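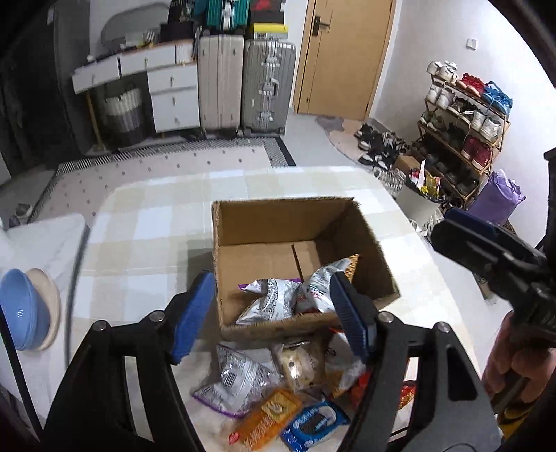

Snack packing with hand-held grippers, Zuseck site.

Visit report: Plilance data and packing cells, Zuseck
April

The visit had one purpose. Plilance had logged a fault on its Wustodix packing arm and offered to let outside users go through the records and see the cell restarted. I attended for our maintenance group. Mathis Chauvin, who runs the cell, took us through it, starting at 9:15 in the room where packing tasks are carried out by hand and finishing at the arm itself.

The hand tools and the arm share a finger design: two black linkages on metal pins, each ending in a ridged blue pad. The task is also shared. Snack packets go from a tablecloth into an open cardboard box without flaps. It is a harder job than the packing we do at our plant, where every item is a rigid carton. A crumpled bag gives the pad very little to press on, and one bag leaning up against the box wall can take the space of two lying flat.

The fault occurred on the arm in the second room. During a placement run the right finger came down on the rim of the box and stayed closed on it. The controller, a unit called Ra, read the contact as a successful grasp and began the lift. The box went up with the hand, tipped, and dropped its contents inside the guard. The operator pressed the stop 11 seconds after first contact. There were no injuries. One linkage pin was bent and has been replaced.

Chauvin had the force log on a screen and went through it line by line. The grasp check used finger opening and motor current only. A folded edge of cardboard and a half-full bag gave almost the same opening, and the current limit had been raised to 90 percent in an earlier week to stop bags from slipping. It had not been set back. With the limit at its original value the finger would probably have slipped off the rim — Plilance has not tested this and did not claim it.

A second item concerned the stop. The light curtain covers the front and left side of the cell. It did not trip, and it was not meant to, as nothing crossed it. The load limit in Ra was set for the arm, and the box with its contents was well under it. No automatic protection was therefore in place for a wrong object lifted at low weight.

Changes shown to us:
Current limit locked, with a password held by the shift lead.
Weight check after the first 15 mm of lift. Anything above the heaviest packet stops the arm.
Box held to the table by a clamp on the far side.

The restart was done with 12 packets. All were placed. On a separate test Chauvin jogged the finger onto the rim with the clamp removed, and the weight check stopped the lift as intended. We asked for the same test with a nearly empty box, where the margin is smallest. The cell was not set up for it and the result will be sent on.

Open points for our own site: check who can edit grip limits on line two, and find out whether our controllers keep a record of the previous value.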